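Forum: Home and Small Office > Buying Used
Thread: Refurb office towers, worth it or not?

dockside22
Vestdale has ex-office towers at $99 again. I need one for invoices and email at our shop in Bovow. The same store wants $73 for one with no drive. Is the cheap one a false saving?

mapleridge
Get the $99 one if you don't own a spare drive. I bought three of them for our front desk and they have been fine. Ask for the side panel to be opened before you pay.
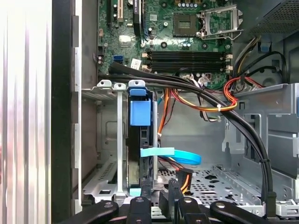

The return window is short, and they don't take back anything with a missing part. Get the warranty terms on the receipt too. Mine only said "as is" until I asked.

fakodby_fan
I disagree. Used office machines are old stock with a coat of polish. Save up and buy new. The power supplies are odd shapes, so when one dies you are stuck.

mapleridge
You can get those supplies used for very little. New at that price means a tiny laptop with no room for anything.

tehrani_pc
Both of you have a point. For invoices, age doesn't matter much.
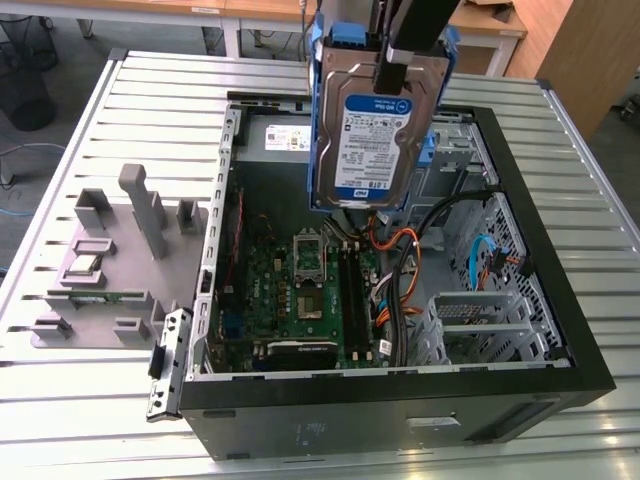
Storage is where I would spend the money. Old hard drives are the slow part of these machines, and you can't tell how many hours one has run by looking at it. A 3.5-inch WD Blue in a blue plastic caddy like that one is fine for backups, but I would put Windows on an SSD. Keep the caddy, as sellers charge silly prices for them.

fakodby_fan
So now it's $99 plus an SSD. My point stands.

dockside22
Still well under new. I'm going over on Tuesday and will ask about the warranty. Does the $73 one come with the caddy?

tehrani_pc
Mine didn't. Call first.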